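From: Graciela Acuña
To: tabletop-manipulation list
Subject: Re: [tabletop] Nekow soccer task kit, is it worth the money?

Dear Suryani, dear all,

Thank you for your message, which I leave in full at the end for the people who joined the list recently. I promised to answer when we had used the kit enough to have an opinion. Now we have one, although it is a mixed opinion, and I will try to be fair to Nekow, who were polite with us during the whole evaluation.

First, what we received. The kit has the printed mat, a small goal, the metal balls, a folder of printed instructions and the license for the Serkanus software, which records the arms and the cameras together and later trains the policy. The robot is not included, and neither are the cameras. I mention it since two persons asked me privately if for this price they get an arm. No, you do not get an arm. We paid 708 dollars with shipping, and the license is for one machine. If you want to install it on a second computer you must write to them, and they answered us after 7 days that it is possible but it costs extra. I did not ask how much.

Assembly is not a subject. The goal stands on the mat and the mat lies on the table. Our mat came rolled very tightly and the corners wanted to come up again. We put it under heavy books for one night and after this it was flat. Please do not use tape, as one colleague of mine did on the sample mat: the tape took a little of the nap with it and you see the place in the camera afterwards.

The task itself is simple to explain. The ball is put somewhere on the pitch, the hand goes to it, and it must bring the ball into the goal, either by pushing or by picking it up and releasing it. The instructions permit both ways. For the comparison that Serkanus makes in its report you should choose one and stay with it, and this is written only in the last page of the folder, where we found it too late. Our first recordings are therefore mixed and I do not include them in what follows.

We ran the right arm for the task and kept the left one waiting at the side. It is also possible to define a task for both arms, where one holds the goal and the other one brings the ball, but we did not try it. The software wants two kinds of view, one from the head and one from the wrist, and it asks you to check them before every recording. I would advise you to take this check seriously. When the head view has moved a little between two recordings, the software does not complain, and you discover it only when the training is finished and the hand goes consistently to the wrong side of the ball.

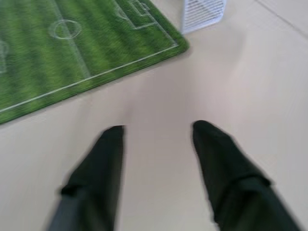

Wrist view and head view, same session

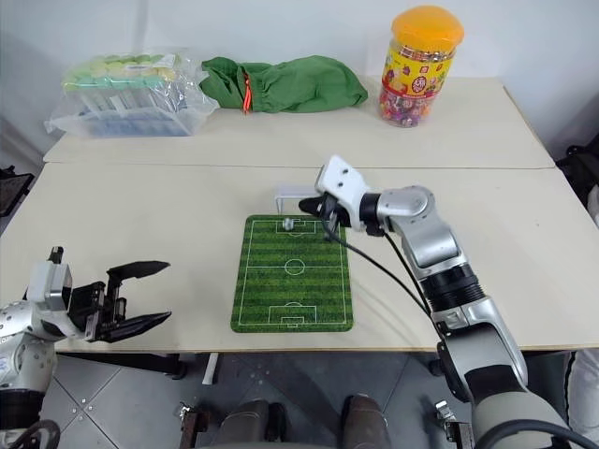 Page last changed: July 2019

Concerning the wrist view, there you have our main difficulty. When the arm moves fast, the fingers and the white lines of the pitch become soft and double. A person can still see very well where the corner of the mat is. The software is less tolerant. It gives to each recording a quality mark, and it lowers the mark for the blurred parts, and if there are too many such parts it puts the whole recording to the side without asking you. We lost good demonstrations in this way. You can switch this off in the settings (look under "intake", not under "quality", where everybody looks first), and I recommend to do it from the beginning and to decide yourself what is bad.

The second remedy is to move slower. It sounds obvious, but the person who guides the arms gets used to the task very quickly and becomes fast without noticing. We put a more patient colleague at the controls and the marks went up immediately.

The ball is the other difficulty. It is small and it is of metal, so it reflects whatever is over the table. From the head camera the ball is only a small bright thing near the goal, and if you have a strong lamp the bright spot and the ball are not exactly at the same place. With soft light from above it works much better. I wrote to Nekow that a painted ball should be in the kit. They said that several customers have asked the same and that it is planned for August. I cannot promise it in their name.

Now the results, and I ask you to read them with caution. With the final policy we made 12 trials, always with the same start position of the hand and with the ball in different places on the near half of the pitch. In 7 of them the ball finished in the goal. The failures were nearly all of one kind: the hand arrived well, the fingers closed, and the ball escaped to the side because it was touched by one finger before the other. On the flat table it would then roll away completely. On the mat it stops soon, and here I must say something good: the surface of the mat is well chosen, it has enough resistance that you do not run after the ball all the afternoon. We had before a mat from Arruda, much cheaper and with the same kind of stripes, and it was as smooth as paper. With that one we gave up.

I would like to say also something regarding the background. The instructions recommend a table with nothing on it except the kit. Ours is a working table and the head camera sees also what is at the back of it, in our case some bags and a jar of candies. I was prepared for problems with the colors, the jar especially, but I could not find any trial in which the hand was attracted there. So if your lab looks like ours, I think you can begin without cleaning everything. Only do not move these things between the recordings and the trials, this is what I would be careful with.

The lines on the mat are more useful than I thought. Suryani asks if they are only decoration. For the policy I cannot tell you what it uses. For us they are very practical, as you can say to a colleague by telephone "put the ball on the halfway line, inside the circle" and she puts it in the correct place. Before, we had pencil crosses on the table and each person had her own idea which cross was which.

The seam is a small warning. If your table is made of two sections pushed together, as ours, check that the mat does not lie over a step. Even a low step makes a line where the ball likes to stop or to turn. We moved the mat completely to the nearer section and I suggest to do it before the calibration, we did it after, and repeated everything.

Regarding the support: it is good by e-mail and slow by telephone. The manual is clear in the part about the installation and very poor in the part about the training. There is a setting called "patience" that has the value 5 from the factory. The manual says only "adjust patience as needed". I asked what it is. It is how many times the training may continue without improvement before it stops, and for a small number of demonstrations this is too low, the training stops when it has not really begun. We made it larger and this changed the result more than any other thing we did.

Is it worth the money? For a teaching lab, I would say yes, if you can use it with several groups in the same year. Students understand the goal of the exercise without explanation, they like it, and they see at once if it succeeded. For a research lab I am not so sure. You can buy a mat and a ball separately, and what you really pay is the software, which is comfortable but hides from you things that you would want to see. If you have already your own recording programs, like the people in Hirham, I would ask Nekow if they sell the mat and the goal alone. They did not want to do it for us, but maybe for more than one customer they will think about it.

One thing I could not test is the export. It is said that the recordings can be taken out in an open format. In our version the button is there but it is gray. I have an open question with support and will write to the list when I receive the answer.

If somebody wants our settings file, please write me directly and not to the whole list, the file is large.

With kind regards,
Graciela Acuña

----- Original message -----
From: Suryani Santoso
To: tabletop-manipulation list
Subject: [tabletop] Nekow soccer task kit, is it worth the money?

Hello everyone,

Has anyone on the list bought the soccer kit from Nekow, the one that comes with the Serkanus license? We need a short exercise for the new students and our old block stacking is worn out. The web page looks nice, but it is all studio pictures and a video with cuts in it, and I'd rather hear from someone who has had it on a real table.

What I want to know:

Do the pitch markings do anything, or are they just there to look good?

Does the ball stay put on the mat? We tried the Arruda one last term and spent most of the class picking balls up off the floor.

How picky is the software about the wrist camera? Ours is small and not very good in quick motion.

Can you get your data out again? I have been burned by this before and my department will ask.

I think Graciela said she had an evaluation running. Graciela, no hurry, but if you can share anything before I have to put in the order I'd be very grateful. Successes and failures both, please. The failures are what I have to explain to the students anyway.

Thanks,
Suryani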